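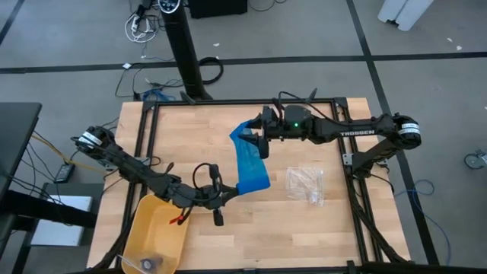
4.2 Slippery cloth, clear bags and the table in between

We turn now to the part of the study that gave us the most pleasure to write up, and which took far longer than we had planned. The households in Sirnville had been asked to show us how they put away thin fabrics at the end of a season, and we had expected (a little naively) that the folding would take up most of our notes. It did take up a good many of them. But once we read the notebooks side by side, what kept coming back was everything that happens on the table before the first fold is made: the shaking out, the untwisting, the hunt for a corner, the small decision about where the bag should wait.

Of the 46 sessions we observed, the ones with shiny or semi-sheer cloth were the slowest, and by a fair margin. Cotton napkins and dish towels have enough body to stay where they are put. A slick fabric slides over itself, and a person who picks it up by one corner often finds that the opposite corner has wandered off underneath. Most people then do what any of us would do at home, which is to take hold of the cloth in two places and pull gently until it shows its shape. Figure 6 has a piece of this kind, a shiny and somewhat translucent blue cloth held at two points above a wooden tabletop, with a good deal of twist still in it and a fold near the lower end. We call this the "twisted band" state in our coding scheme, and it turned up in the notes for nearly every session with slick fabric.

Figure 6. Blue cloth in the twisted band state, with a clear plastic bag lying flat to its right and a yellow bin in the lower left corner of the table.

The twisted band is a perfectly reasonable place to be, and we would not want readers to take it for a mistake. A cloth held at two points may be held at two neighboring corners, at two opposite corners, or at one corner and some spot partway along an edge, and it is surprisingly hard to tell which by looking. Seren Bevan, who coded the first batch of sessions, began by marking every such moment as "corner to corner" and then went back through the whole set on a long Tuesday, changing a great many of them to "unclear." We have kept that label. It is less satisfying in a table of results, but it is fairer to the cloth.

Experienced folders seemed to handle the matter by feel. They ran an edge between finger and thumb until they met a hem or a corner, and only then did they lay anything down. Less experienced folders tended to lower the cloth first and sort it out flat, which works nicely on a large, clear surface and rather less nicely on a small one. Surface matters too, of course. One household in Musunside spread a bath towel over the kitchen table to keep a scarf from sliding, and we borrowed the trick for our own work with great success.

The bag deserves a paragraph to itself. Clear bags are popular in both towns for the obvious reason that one can see what is inside come January, and most of the ones we saw had been used before and kept their creases. A crinkled bag lying flat is easy to overlook on pale wood, and it is harder to open than a fresh one — the two layers cling, and the mouth has to be coaxed apart with a fingertip. Participants who opened the bag before they began folding finished with a neater parcel than those who left it until last, when one hand was already busy keeping the bundle together. We mention this as an observation only. The sessions were not arranged to test it, and we had no control over who owned which bags.

Bins and trays usually ended up in a corner of the table, out of the way of the cloth, and small odds and ends collected in them as the session went on. Rhiannon Bowen has suggested that the bin is really a second kind of clearing, a place for whatever would otherwise be swept up in the fabric, and we think she is right. A clip or a stray tag caught inside a folded scarf is a nuisance to find later, as one participant on Phillips Lane told us at some length over coffee.

For the fabric pieces themselves we recorded length along the longer side. The 300 mm squares were too small to twist much and were folded quickly by everyone. The 500 mm squares gave us most of the "unclear" labels. We return to these in Section 4.3, together with the heavier cloths from the Lustberg households, where the corners are easier to find and the trouble is mostly in getting the finished bundle to fit the bag.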